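Is it worth paying for a water softener in a rented flat?
Asked in Home & Garden > Plumbing
Nov 14, 2023

Valquíria Barros
We moved to Matcombe in the summer and the water is like liquid chalk. The kettle furs up within days and the shower screen never looks clean. A salesman from a firm called Clokis came round the building last week offering an electronic descaler that clips round the pipe. He says it will stop limescale for good, no plumbing needed, and I can take it with me when I leave. It costs 200 pounds fitted. Our landlord has said he won't pay but doesn't mind if we do. The leaflet has a graph but no explanation of what was measured. I am suspicious by nature so I'd like to hear from people who have lived with one of these. Does it do anything? And if not, is there something else a tenant can do that doesn't involve cutting pipes?

19 people found this thread useful

Melance
Keep your money. A clip-on gadget takes nothing out of the water, so whatever hardness comes in through the main goes out through your taps. The claim is that it changes how the scale forms so that less of it sticks. Maybe it does, in some pipes, at some flow rates. I've read a fair few of these leaflets and they all have a graph and they're all vague about the test. If the firm is so sure of itself, ask for a trial with your money back in writing and see how quickly the conversation ends.

A proper softener swaps the calcium for sodium using salt, and that does work, but it has to be plumbed in, it needs a drain, and you'd normally leave one tap unsoftened for drinking. I wouldn't put one in a place I didn't own, whatever the landlord says about not minding.

What I did in my last rented place:

Citric acid for the kettle. Buy the powder, a couple of spoonfuls in warm water, leave it half an hour, rinse well. The branded sachets are often much the same stuff at a silly price – read the back.

A squeegee for the shower screen. Dull, but it beats every spray I've bought. Scale is what's left when the drops dry, so don't let them dry.

Unscrew the shower head now and then and soak it. Don't leave anything with a fancy finish in acid overnight, it can ruin it.

wolde_end_terrace
my mum had one of those for 5 years and swore by it but her kettle looked the same as mine. she also swore by a copper bracelet so make of that what you will

Tam at the Old Dairy
I half agree with Melance, though I'd be less sniffy about jug filters. They do take some of the hardness out if you change the cartridge when you should, and tea stops having that skin on top. They won't help the shower and the cartridges add up. Work out what a year's worth costs before you buy the jug, as the jug is the cheap bit.

Look up your postcode on your water company's site too. It will give you the hardness as a figure, and you can then set your dishwasher to match. Most people leave it on whatever the factory chose and then blame the tablets. 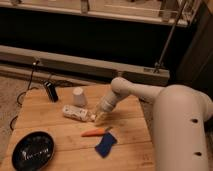 Can I use ordinary white vinegar in place of citric acid?
It works on limescale but it's slower and the smell hangs about in a kettle for a few boils. Keep it off marble and other natural stone, and never mix it, or any acid, with bleach.

As for the man at the door, I'd want to know why the price includes fitting if the thing just clips on.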